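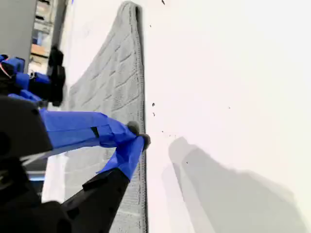

How often should the gray cloths be checked?

Every time they come back from the wash, before they go on the shelf. A full check of the whole stock happens once a month.

CLOTH AND TOWEL CHECK, STOSTHAM KITCHEN AND GUEST ROOMS
Filled in by: Adom Nartey
Month: September
Stock on the list: 382

1. Hems and stitching
OK, 8 pulled. Look along the full length of the hem, both sides. I love how well the stitching has held up on this batch! The ones I pulled had a loose thread long enough to catch on a drawer handle.

2. Surface
OK. Run a flat hand over the cloth and feel for grit, crumbs or anything sharp. Gray hides a lot, so do this by the window if you can.

3. Smell
OK. Any trace of cooking oil means a second wash, and it stays out of the dryer until that smell is gone (oily cloths and dryer heat are a real fire risk).

4. Fully dry before folding
Needs work. Two stacks went up damp in the middle. Check inside the fold, where the cloth is thickest.
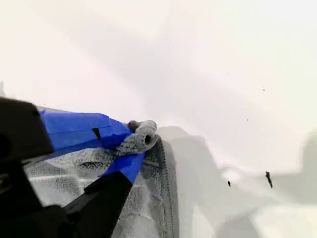 Þórarinsdóttir asked whether a cloth with a good hem but a worn middle could stay in the kitchen, and said she would sooner see it moved to floor duty than thrown out. Great idea, and I've added a floor bin under the sink. Mark those with a dot of laundry pen in the corner so they never drift back to the dishes.

5. Storage
OK. Keep stacks away from the stove and off the water heater. The Kovska shelf is holding up beautifully. Guest room stock is 141 and lives upstairs, please don't borrow from it.

6. Dryer lint screen
OK at 8 a.m. Clean before every load, even a tiny one.

7. Softener
None to be used on microfiber. There was a Trasico bottle next to the washer again, now moved to the top cupboard.

Still open: item 4, recheck after the next wash.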